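About us

Dimaculangan is a small workshop in Plunthorpe. We make wooden hand tools, and we repair the ones which people already have. Mallets are the biggest part of our work, but we also make tool handles, pegs, dibbers and a few things for the kitchen. Our customers are carpenters, schools, leather workers, gardeners, and many people who simply like to fix things at home.

How we began

The workshop was opened by two sisters and a cousin. We learned the trade from our grandfather in another country, and when we came to Plunthorpe we had with us one box of his tools and not very much English. For the first 4 years we worked in a rented garage behind a bakery. It was warm in the winter and much too warm in July. After that we moved to the old seed store on Furkville Road, where we are still today. There are now six of us.

What we make

Our most simple mallet has a head made of one thick round piece of wood and a handle that is joined to it crosswise. It is an old form and we did not invent it. We like it because it is easy to understand and easy to repair. If the handle breaks, you keep the head. If the head is finished, you keep the handle.
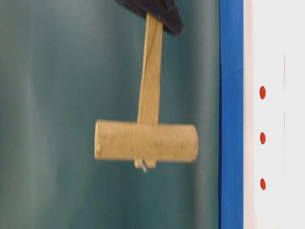
The joint is the place where a mallet lives or dies, so it gets the most of our time. A handle which is a little loose on the first day will be very loose after one month of work. We fit each handle by hand and we do not hurry with the drying of the wood. Timber stays in our upper room until it is ready, and sometimes this means that a customer must wait. We are sorry for the waiting, but we prefer to say a long time and keep to it.

We do not use varnish on the mallets. Some customers ask us for a shining finish and we explain that plain wood is better in the hand. If you wish, you can put a little oil on it yourself. Please use only a little.

Repairs

In a normal year we repair 300 tools. Many of them are older than we are. You may bring a tool to the counter in the morning, or send it by post with a note that tells us what is wrong. Please write also how you use it, for example for chisels, for tent pegs or for leather stamps, as this changes what we will do.

Before we take a mallet apart we look at the faces of the head, at the grain near the joint and at any nail or screw which somebody has put in during the past. A worn face is no reason to throw a mallet away. Often we can cut it back and it will serve for many years more.

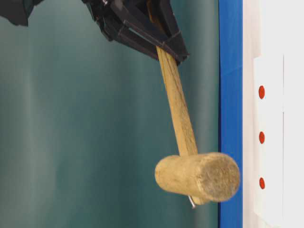
When a repair would cost more than a new tool, we will tell you before we begin. You can then decide. A lot of people choose the repair anyway, if the tool belonged to a parent or a teacher, and we understand this very well.

Courses

In the spring and the autumn we hold a course for beginners. It takes place in the evening, from 6 o'clock, and each person goes home with a mallet made by themselves. The price is £59 with all the wood included. You do not need experience and you do not need to bring tools. Please wear closed shoes and tie back long hair.

Schools can also ask for a half day with us. We are used to children from nine years and older.

Our wood

We buy from Urkutix, a family sawmill that we have known from the beginning. Most of it comes from trees which fell in storms or had to be taken down for safety. The small pieces that remain become pegs and wedges, and the shavings go to people who keep hens.

Visit us

You will find us at the lower end of Furkville Road, behind the green gate. Ring the bell two times, it can be noisy inside. We are closed in August.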